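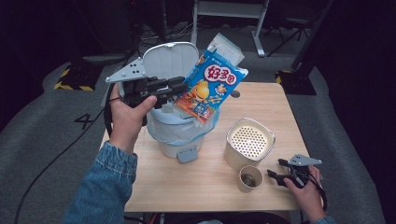

Deckel auf, blaue Snackpackung über dem Eimer.

Profil > Threads > Wohnen und Nebenkosten

Start Entdecken Mitteilungen Listen Profil

Lamai Wattanapong

Die Nebenkostenabrechnung ist da und der Posten Müll ist bei uns um 29 Prozent gestiegen. Ich habe mir die Belege bei der Verwaltung angesehen und schreibe hier auf, was drinsteht. Wird etwas länger.

Zur Einordnung: Wohnanlage in Ganosen, 88 Wohnungen, Baujahr Siebziger, Müllplatz im Hof hinter den Garagen. Verwaltung ist Plindisine. Restmüll und Bio holt die Stadt, Papier auch. Für alles, was extra läuft, kommt eine Firma namens Barros.

Belegeinsicht steht einem als Mieter zu. Ich habe eine Mail geschrieben, nach einer Woche kam ein Termin. Man bekommt einen Ordner und einen Tisch. Fotografieren mit dem Handy war kein Problem, ich hatte vorher gefragt.

Die Stadtgebühr selbst ist kaum gestiegen. Die Tonnen sind dieselben wie im Jahr davor, gleiche Größe, gleicher Rhythmus. Daran liegt es also nicht.

Der große Brocken heißt »Nachsortierung und Sonderleerung«. Fast 3000 Euro im Jahr. Die Position gab es vorher in der Abrechnung nicht als eigene Zeile, sie steckte unter »Müll sonstiges« und war deutlich kleiner.

Was dahintersteckt: Wenn die gelbe Tonne falsch befüllt ist, bleibt sie stehen. Dann hängt ein Zettel dran. Dann muss jemand die Sachen rausholen oder die Tonne wird als Restmüll geleert, gegen Extragebühr. Das macht bei uns Barros, und jede Anfahrt steht einzeln auf der Rechnung.

In den Anlagen zu den Rechnungen steht auch, warum. Am häufigsten: Restmüll in der gelben Tonne, zugeknotete Beutel mit unklarem Inhalt, Windeln. Einmal eine Mikrowelle. Bei Bio sind es Plastiktüten, auch die, auf denen »kompostierbar« steht. In Ganosen sind die nicht erlaubt, steht im Abfallkalender auf der letzten Seite, ziemlich klein.

Zweiter Posten: Sperrmüll, 1143 Euro. Das sind Sachen, die neben die Tonnen gestellt wurden und keinem zugeordnet werden konnten. Matratzen, ein Regal, Teppichrollen. Die Stadt holt Sperrmüll auf Anmeldung ab, für Haushalte hier zweimal im Jahr ohne Extrakosten. Man muss nur die Karte ausfüllen oder anrufen.

Ob der Vermieter den Sperrmüll überhaupt umlegen darf, wenn der Verursacher unbekannt ist, habe ich beim Mieterverein gefragt. Antwort: Kommt darauf an, ob die Kosten regelmäßig anfallen und ob die Verwaltung etwas dagegen unternommen hat. Ein Pauschalurteil wollte mir dort keiner geben. Ich lasse das prüfen und schreibe es hier rein, wenn ich mehr weiß.

Jetzt zum praktischen Teil. Ich habe mir angeschaut, was bei mir selbst falsch läuft. In der Küche stand lange ein einziger Eimer, und was in der Küche zusammen drin ist, trennt man im Hof nicht mehr auseinander. Um halb elf abends im Regen schon gar nicht.

Seit November stehen bei mir zwei Eimer und eine Papiertüte. Bio kommt in eine kleine Dose mit Deckel auf die Arbeitsplatte und wird alle zwei Tage geleert. Platz kostet das, die Küche hat sechs Quadratmeter. Die Papiertüte hängt jetzt an der Türklinke vom Abstellraum.

Zu den Verpackungen, weil das im Hausflur immer wieder Thema ist: Die Schachtel aus Karton gehört ins Papier, die Folie innen in die gelbe Tonne. Beides getrennt einwerfen. Steckt die Folie noch im Karton, sortiert die Anlage das je nach Gewicht falsch ein.

Ausspülen muss man nichts. »Löffelrein« reicht, so steht es auch auf dem Zettel der Stadt. Joghurtdeckel abziehen und einzeln rein. Becher nicht ineinander stapeln.

Was ich selbst nicht wusste: Kassenbons aus Thermopapier gehören in den Restmüll. Backpapier auch. Trinkgläser und Auflaufformen dürfen nicht ins Altglas, anderer Schmelzpunkt. Ich habe jahrelang kaputte Gläser in den Container geworfen.

Zum Müllplatz. Die Tonnen standen bisher in der Reihenfolge, in der sie nach der Leerung zurückgeschoben wurden, also jedes Mal anders. Die Beleuchtung geht nach kurzer Zeit aus und man muss mit dem Arm wedeln. Auf den Deckeln klebten Aufkleber, die man nicht mehr lesen konnte.

Ich habe Plindisine deshalb drei Sachen geschrieben: neue Aufkleber mit Bildern, feste Plätze für die Tonnen, Lampe länger an. Die Aufkleber kamen nach zwei Wochen. Für die Lampe soll ein Elektriker kommen. Zu den festen Plätzen gab es keine Antwort.

Außerdem habe ich gefragt, ob eine zusätzliche gelbe Tonne möglich wäre. Vor der Leerung sind die vorhandenen immer voll, und dann landet das Zeug eben dort, wo Platz ist. Die kostet in Ganosen keine Gebühr, muss aber vom Eigentümer beantragt werden. Liegt dort seit einem Monat.

In die Hausgruppe habe ich die Rechnungsposten ohne Namen gestellt. Die Reaktionen waren gemischt. Einige wollten eine Kamera am Müllplatz, was rechtlich schwierig ist und was ich auch nicht haben will. Jemand schlug ein Schloss vor. Das gibt es in der Nachbaranlage, dort stehen die Beutel jetzt vor dem Tor.

Mehrere haben geschrieben, dass sie die Regeln schlicht nicht kennen, weil sie neu in der Stadt sind. Den Abfallkalender gibt es auf der Seite der Stadt in sieben Sprachen. Ich habe ein paar ausgedruckt und neben die Briefkästen gehängt. Zwei hängen noch.

Wer selbst Belege einsehen will: Frist beachten. Einwendungen gegen die Abrechnung gehen zwölf Monate ab Zugang. Nachzahlen kann man unter Vorbehalt, einfach dazuschreiben. Habe ich auch so gemacht.

Nachtrag, weil gefragt wurde: Ja, die Tonnengrößen stehen in der Rechnung der Stadt, zweite Seite unten. Und nein, die Mikrowelle war nicht von mir.

Nachtrag 2: Der Elektriker war da. Die Lampe bleibt jetzt drei Minuten an.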